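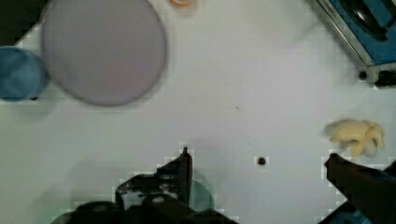

Gray-lavender plate, blue cup.

1/12 Thread on hard water and dishwashers. I moved to Bament in July and the glassware has had a white film on it ever since. Notes below on what the film is, what I measured, and which settings changed anything. Household machines only. Commercial ones work on a different cycle.

2/12 The kitchen tap tests at 386 ppm as calcium carbonate. Divide by 17.1 for grains per gallon, which gives 22.6. Anything over 10.5 grains is usually labeled "very hard." My old place was on the Driridberg supply, where I never had to think about this, so I had no softener and no rinse aid habit.

3/12 First thing to settle is whether you have film or etching. Put a spotted glass in white vinegar for a few minutes, then rinse and dry it. If the haze goes, it was mineral deposit. If it stays, the glass surface itself is damaged and no product will bring it back. Glazed ceramic can etch too, but more slowly, and on a matte glaze you may miss it entirely.

4/12 Why heat makes it worse: calcium bicarbonate is soluble. Warm it up and it breaks down into carbon dioxide, water and calcium carbonate, and the carbonate comes out of solution. It lands on whatever surface is nearby, with the heating element getting the worst of it. My intensive cycle runs at 70 C and left visibly more film than the normal cycle with the same load.

5/12 Detergent. Phosphates used to tie up the calcium. Most US household dishwasher detergent has been very low in phosphate since 2010, so the work is done by citrates and similar compounds. These are fine in moderate water. In very hard water the dose matters a lot more, and a single tab is a fixed dose. You can't turn a tab up.

6/12 I switched to powder for that reason. Main cup full, plus a small amount in the prewash cup. If your machine has no prewash cup, check the manual, as some have you put it on the inside of the door. Film went down on the first load. It did not go away.

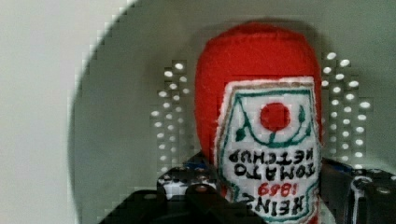 7/12 Rinse aid next. It is a surfactant, usually with some acid in it. It lowers surface tension so water leaves the dish as a sheet and you don't get droplets drying in place. Each droplet that dries leaves its minerals behind as a ring. The dial on mine shipped at the lowest setting. I moved it to the highest and the rings on the tumblers mostly stopped.

8/12 Some machines have a built-in softener with a salt reservoir. It is common in Europe and less so here. Mine has one and the previous owner had left it at zero. The manual wants the hardness in grains and gives you a table. Use coarse dishwasher salt. Table salt has additives and is fine enough to clog the thing.

9/12 How it works: ion exchange resin swaps calcium and magnesium for sodium. When the resin is used up, brine from the reservoir flushes it and the calcium goes down the drain. Fill the salt right before a wash, never after one. Spilled brine sitting in a stainless tub overnight will pit it.

10/12 I also looked at whole-house units. The Collado is metered, meaning it regenerates by gallons used. The Plondgate is on a timer and regenerates every so many days whether you used the water or not. For a small household the timer wastes salt. Neither one is justified by dishes alone. The water heater is the better argument, and I haven't opened mine yet to check the scale.

11/12 Descaling. Citric acid powder in an empty machine, hottest cycle, no detergent. Do not mix it with anything that has bleach in it. Pull the filter and spray arms first and clear the nozzles with a toothpick. Two of my nozzles on the lower arm were fully blocked, which explained the bowls coming out gritty on one side.

12/12 Current setup: softener on, powder in both cups, rinse aid at max, normal cycle, door cracked open at the end. I logged 18 loads after the last change. Glasses are clear on all but the loads where the salt light was on. Still open: whether rinse aid can come back down now that the softener is working. I'll drop it one notch at a time and add the results here.

Posted December 14, 2021

Adding one correction to 5/12: the low-phosphate rules were set state by state, and manufacturers then changed the formula nationwide. There was no federal ban.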